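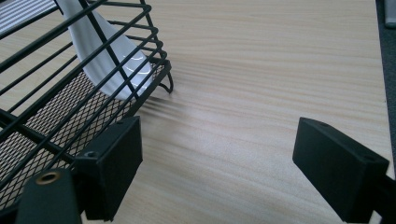

Tuesday, after supper

Rained until four. Spent the morning on the phone with the water company, who have now decided that I used 4000 gallons in February. I live alone with a fern. The young man asked whether I might have filled a pool. I told him I would have noticed a pool. He opened a ticket and gave me a number with 17 digits in it, which I wrote on the back of the bill and read back to him twice, once wrong.

Julián Barrios came by at lunch to look at the toilet, where he believes the water is going. He put blue food coloring in the tank and we stood in the bathroom doorway like relatives outside an operating room. Blue came through in less than a minute. A flapper, he says, a piece of rubber that costs less than the sandwich I gave him. He is getting one from Coller tomorrow if they have it, and if they don't he will drive out to Rerkness, and I gather I will hear about the drive.

Choir at six. We are still on the Babaei piece and the altos are still ahead of it. Roald Åberg stopped us at the same bar as last week and said he wanted the sound of snow falling. Marjorie asked whether he meant wet snow or dry. He thought it over for longer than I expected and said wet. We did it again, the same as before, and he said that was much better. I have no idea what we are paying him but I like him more every week.

He also wants us to do the concert from memory. I am 71 and went into the pantry this morning and came out with a light bulb. I said fine.

Soup for supper, the leek one, too much pepper. Read 90 pages of the lighthouse book and the keeper has not yet reached the lighthouse. He is still in town buying rope and having feelings about his brother. Carol swore it picked up. Carol also swore by that mattress.

Letter from Romovell about the hearing aids. They can offer me a pair for 2000 dollars if I act before the end of the month, and the letter says so in very large print, so I suppose they have me down for eyes as well. Put it in the drawer with the others. I hear well enough. I heard the toilet running all through February and took it for the wind.

Have turned off the valve behind it until tomorrow, on Julián's orders. Must remember that in the night. Left a note on the seat.

Library books due Friday. Call Carol, but not about the mattress.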